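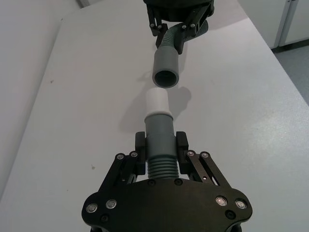
# Budgeting for a two-arm hose-joining cell

Most first budgets for a two-arm station cover the arms and the grippers and stop there. This page goes through the rest in the order we plan it at Darkamden, using a hose job: one arm holds a length of corrugated hose with a smooth cuff, the other holds the mating end, and the two are brought together over a table.

## 1. Write down the part before the robot

List every hose end you expect to handle. For each one, record the cuff diameter, the length you can grip, and how far the ribbed section bends under its own weight. A hose that droops needs a grip close to the cuff, and that decides finger length.

Buy your test hose now. We order 24 lengths from one batch and put the cost under consumables. Cuffs wear from repeated joining, and Tomos Maddocks lost a week of trials on the Navarro job to stretched ones.

## 2. Price each arm as a full set

Ask for one quote per arm with these lines shown separately:

- arm and controller
- gripper, fingers and pads
- gripper cable and connectors
- wrist bracket, plus a camera if you want one
- one spare set of finger pads
- one spare gripper cable

The cables are cheap, but a long lead time on one will stop the whole cell. If a supplier rolls them into "accessories," ask for the part numbers. 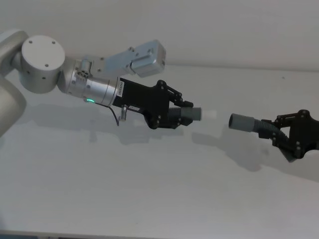
**Do both arms need to be the same model?**

Matching arms cost less to own over time. You keep one set of spares, train people on one controller and can swap grippers between sides. Mixed arms make sense when you already have one on the shelf and its reach fits the layout.

## 3. Plan the table and the floor

Put the table on the budget as its own line. It has to stay still while both arms are moving, so a folding bench won't do. We choose a plain, light top with a matte finish because dark grippers and gray parts are easy to pick out against it.

Leave 60 inches of clear floor on the side where people will stand — more if carts go through. Check this on the floor with tape. Eluned Mostyn's first layout at Kirketti fit on the drawing and blocked a cabinet door in the room.

## 4. Set aside money for adapters

Two cuffs of the same size won't join without something between them. Price the adapter tubes early and get 2 wall thicknesses to try. We carry $500 for adapters and printed fixtures, and it usually gets spent. 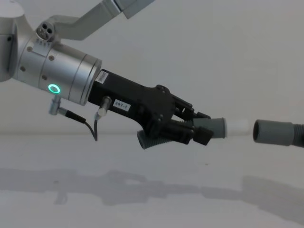 *Gripper 297-1 with the adapter tube in the hose cuff, facing the second hose end.*

## 5. Number everything when it arrives

Label each gripper on the side, where it can be read with the arm in a working position. Use the same number in the purchase record and the spares list. Pacita Dalisay keeps ours in a single spreadsheet with columns for item, number, supplier, month received and warranty end.

## 6. Order in this sequence

1. Test hose and adapters
2. Arms and grippers
3. Table
4. Spare pads and cables
5. Cameras, if the first trials show you need them

Stevard quotes hold for 60 days, so ask for the arm quote after the hose has been measured. If your budget year closes in March, get the table approved with the arms — a separate request tends to slide into the next year.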